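¿Cómo evaluar una política de plegado cuando casi nunca termina el pliegue pero hace bien media tarea?

Plornomum
Hola a todos, y perdonad de antemano el ladrillo. Estoy con la parte experimental de mi tesina y trabajo con un robot de dos brazos que aprende a plegar una pieza cuadrada verde por imitación. Tenemos 600 demostraciones teleoperadas, 3 cámaras (una en la cabeza y una en cada muñeca) y una política que en casa llamamos Prudent, por lo muchísimo que se lo piensa antes de cerrar la pinza.

La evaluación fueron 33 intentos, todos desde la misma posición inicial, y terminó el pliegue entero en 9. Con ese número a secas el resultado parece malísimo. El caso es que, repasando las grabaciones (¡y he repasado muchas!), en bastantes intentos levanta la esquina estupendamente, la lleva donde toca y luego se atasca al marcar el doblez. Mi director dice que ponga la tasa de éxito y ya está. A mí me da pena perder esa información, pero tampoco quiero parecer que maquillo los datos inventándome una métrica a medida.

Mis dudas son dos. La primera, si es aceptable puntuar por etapas y cómo se justifica. La segunda, si puedo decir en el texto que las cámaras de muñeca «ayudan a marcar el pliegue», que es lo que yo veo a ojo. Mil gracias a quien llegue hasta aquí.

Heder
Pon la tasa de éxito. Si el revisor quiere más, ya lo pedirá. Y con 33 intentos yo no afirmaría gran cosa, la verdad. Suerte.

Dizon
Buenas, Plornomum. Pasé por lo mismo hace un par de cursos, así que me extiendo un poco, que a mí me habría venido de maravilla que alguien me lo contara con calma.

Puntuar por etapas es perfectamente aceptable y se hace a menudo en manipulación de objetos deformables. Lo que te va a dar problemas es decidir las etapas después de ver los vídeos. Escribe las definiciones en una hoja, con criterios que otra persona pueda aplicar sin preguntarte nada, y luego repite la tanda de evaluación entera. Ya sé que da pereza, pero los 33 intentos que tienes te sirven como piloto y así lo cuentas en el texto, tan tranquila o tan tranquilo. Yo separaría esquina agarrada, esquina trasladada, doblez marcado y pieza soltada sin arrastrarla. Fíjate en la última, porque con los cables colgando de los brazos a mí se me movía la pieza al retirarme y no lo tenía contemplado en ninguna parte.

Da siempre la tasa de éxito completa en primer lugar y las etapas detrás, en la misma tabla. Y pon un intervalo de confianza en cada fila (el de Wilson va bien con muestras pequeñas). Verás que 9 de 33 deja un intervalo bastante ancho, y es mejor que lo enseñes tú a que te lo calcule el tribunal.

En cuanto a las cámaras de muñeca, lo que ves a ojo es una hipótesis bonita, pero para escribir «ayudan» necesitas entrenar la misma política sin ellas y evaluarla igual, alternando los intentos de una y otra para que la luz de la ventana no te juegue una mala pasada. Si no te da tiempo, escribe que las incluyes y por qué, y deja la comparación para trabajo futuro. Tapar la imagen de muñeca en una red ya entrenada no vale como sustituto: le estás dando entradas que no ha visto nunca y se hundirá por ese motivo.

Un último consejo, que me estoy enrollando: que las etapas las puntúen dos personas por separado, mirando la vista de cabeza y la de muñeca a la vez. Desde la cabeza el doblez se juzga fatal, y desde la muñeca se pierde dónde está el resto de la pieza.

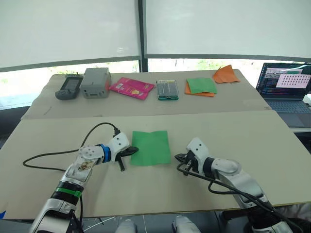 Vista de cabeza, con una pinza a cada lado de la pieza.
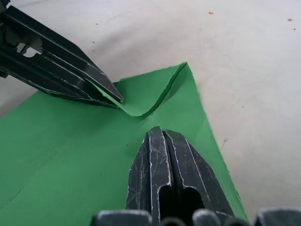 Muñeca, en la esquina.

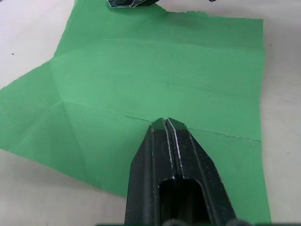

También muñeca, con las puntas sobre el doblez.

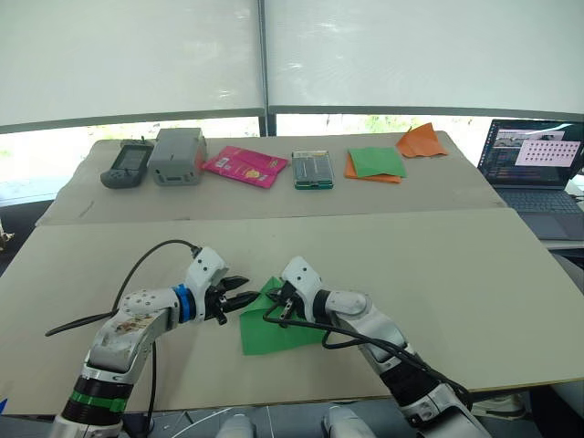

Otra vez desde la cabeza, con la pinza derecha apoyada en la parte de arriba.

Leopold Hofstetter
Muy de acuerdo con Dizon en casi todo, aunque con lo de los dos evaluadores añadiría una cosa: calculad el acuerdo entre ambos (una kappa de Cohen basta) y ponedlo por etapa, sin promediarlo todo. En nuestro grupo salía altísimo para «esquina agarrada» y flojo para «doblez marcado», y tuvimos que reescribir ese criterio fijando una separación máxima entre los bordes al soltar. También guardaría los intentos anulados por fallo del equipo, con su motivo anotado, porque en la defensa es fácil que pregunten cuántos hubo. ¡Mucho ánimo con la tesina!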